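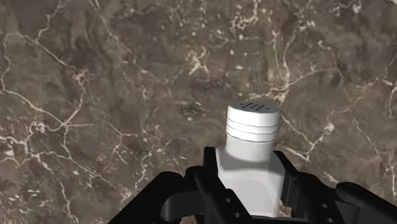

News / Business / Usmont meal plant puts robot arms in next year's budget, with a lot still blank

Jul 4, 2018

Narnevus, the company that cooks and packs trays for hospitals and schools out of its plant on the east side of Usmont, wants to buy 11 robot arms for its seasoning and finishing line. The plan went out to lenders and staff last month. It runs to a few pages, most of them about savings, and it's hard to read it without reaching for a pencil.

The arms would come from Tabrizi, which also makes the two-finger grippers that go on the end of them. They would stand at the last stations before the trays are sealed, where people now shake on salt, pepper and dried herbs, drop in a bread roll, and turn any tray that has come down the belt crooked. Narnevus puts the price at $2929 a month for each arm on a lease, gripper included, and says the line would pay its own way before the lease is half over.

That claim rests on a working line. So far there isn't one. The results in the plan come from simulation, in which a computer model of the gripper picks up and holds models of the things it would handle in the plant. The salt shaker is the item that gets the most pages. In the rendered trials it's a white bottle with a squared body and a screw cap, held upright between the two fingers over a veined brown marble counter. The Narnevus line, for anyone who hasn't been inside, is stainless steel and a moving belt.

Pranab Bepari, who runs operations at the plant and wrote most of the plan, doesn't think the counter matters.

"You're testing the grip and the motion," he said. "The software swaps the surface out. Marble, steel, a cutting board, it's the same test to us. If it can hold the shaker there, I'm comfortable budgeting for it here."

Comfortable enough to budget is a low bar, and it's worth looking at what the budget has in it.

The lease covers the arm, the gripper, and a yearly visit from a Tabrizi technician. It leaves out guarding, which every one of the stations would need if people are going to keep working next to them. It leaves out compressed air and new power drops. Washdown covers get one line, marked "to be quoted." A plant that hoses its floors every night should probably have that quote in hand before it tells a bank what the project costs.

Then there's the programming. The plan sets aside 800 hours for setting up the whole line, and Bepari said that number came from Tabrizi's sales office. It covers the shaker, the roll and the straightening of trays. Narnevus has a menu that turns over every season, with different trays for the hospitals than for the schools, and low-salt trays that go down the same belt as the regular ones. Asked how many hours a menu change would take, Bepari said the company was "working on getting a feel for that."

The low-salt trays deserve more attention than the plan gives them. A person at the end of the line reads the color of the tray label and skips the salt. An arm has to be told, every time, by a camera or a scanner or by the system that schedules the belt. Neither a camera nor a scanner is in the lease. The scheduling system at the plant was put in nine years ago, and by Bepari's own account it's "not what you'd call chatty."

There's a simpler question too, and two people who work on the line asked it before this reporter could. Why shake salt out of a shaker at all? Food plants have bought dosing heads for decades. A dosing head bolts over the belt, drops a set weight of salt on whatever goes under it, and has very few moving parts. Narnevus looked at one in June, according to the plan, and set it aside as "single purpose." Seasoning trays is, of course, a single purpose, and the plan gives no price for the machine it turned down.

Bepari's answer is that an arm can be moved. If the seasoning job goes away, the same arm can stack lids or load cartons, and a dosing head can't.

"I'd rather lease something I can point at a new problem," he said. "We've got a room upstairs full of machines that did one thing very well until we stopped making that thing."

It's a fair point, and anyone who has seen the upstairs room will grant it. But a moved arm needs new guarding and new programming, and very likely different fingers. The plan counts the flexibility as a benefit in three places and doesn't put a cost next to it in any of them.

The shaker itself is another loose end. Narnevus now uses whatever shakers its supplier sends, and they aren't all the same shape. The one in the simulation has broad flat sides, the kind of thing two flat fingers would be expected to hold well. Round ones may behave differently, and greasy ones certainly might. Bepari said the plant would switch to a single type and keep a stock of clean ones at each station. Refilling would stay with the staff. How often an arm would stop and wait for a full shaker isn't in the plan.

Narnevus wouldn't be the first company in the area to go down this road. Larness, the bakery supplier on the county road, leased two arms for boxing pie shells and gave a tour when they started up. They are still there. On a visit last month one was boxing pie shells and the other was under a tarp. A manager said it was waiting on a part and asked that the tarp not be made into a big deal.

The plan says no jobs will be lost. It also says the payback comes from "reduced labor at finishing," and the two statements sit a page apart. Pressed on it, Bepari said finishing has always been hard to staff and the savings would come from overtime and agency shifts. The agency bill for finishing isn't broken out anywhere in the document. He said he would send it over. It hadn't arrived by the time this was posted.

What has been put on paper is the volume. The finishing line sends out 1778 trays an hour on a good shift, and Narnevus says the new setup will match that from the first week. It gives no speed for a single arm, either measured or simulated. The shaker trials show that the model can hold a bottle. They don't report how much salt would come out of it, how evenly it would land, or what happens when the humidity in the room gets to it, as it does every August.

None of this makes the project a bad idea. Finishing is dull work and hard on the wrists, and several people on the line said they'd be glad to hand over the shaker if they were kept on to do something else. Bepari has run the plant for a long time and has a decent record with equipment. The tray sealer he fought for is still the most dependable thing in the building. He bought that one after borrowing a unit for a month and running real trays through it.

Tabrizi rents out single arms on short terms. Bepari said a rental had been discussed and that the company felt it would "slow the momentum." A month with one arm, the plant's own shakers and a stack of low-salt trays would settle most of the questions above for the price of a small slice of the lease. For now it isn't in the plan.

Narnevus expects to hear from its lender by the end of the summer. If the answer is yes, the first arms would be installed over the school break in December, when the line runs at half speed. The washdown quote is due before then, Bepari said, and so is a decision on the scanner.

Filed under: Business, Usmont, Manufacturing

More in Business: County road closure pushed back again | Larness adds a night shift for pie season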